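Home | Staff | Minutes | Contact

Filtus site, staff meeting, Thursday, June 15, 2023

1. Table clearing. The Zolel arm now takes the evening shift on the break tables. Cleaning staff asked if hours will be cut. Management said no hours change before the July review.

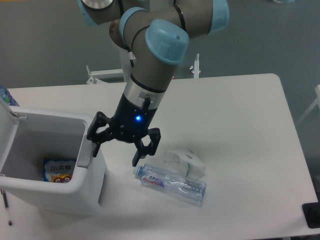 Two cleaners move to the Prasertsri wing for 12 weeks. Pay grade stays the same. One of them asked for this in writing. Agreed.

2. Crushed bottles. Staff still sort these by hand when the arm leaves them. Undus will send a revised gripper setting.

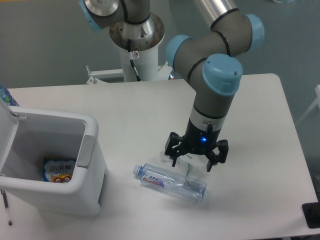
Arm, bin and water bottle on the table.

3. Training. 14 staff signed up, 300 dollars set aside for materials. Night shift wants its own session.
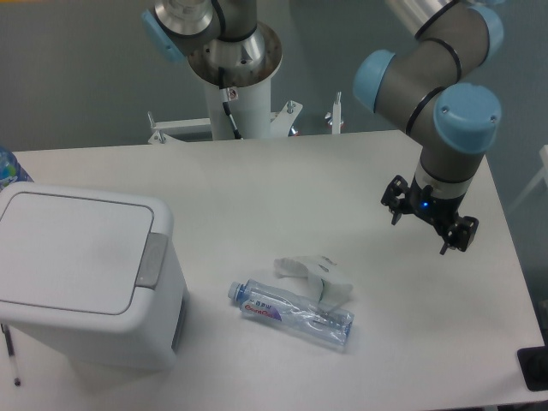

1 min read

Stop button training comes first. Anyone not signed off stays clear of the table while the arm is on.

Filed under: Workplace, Automation
2 shares | 0 comments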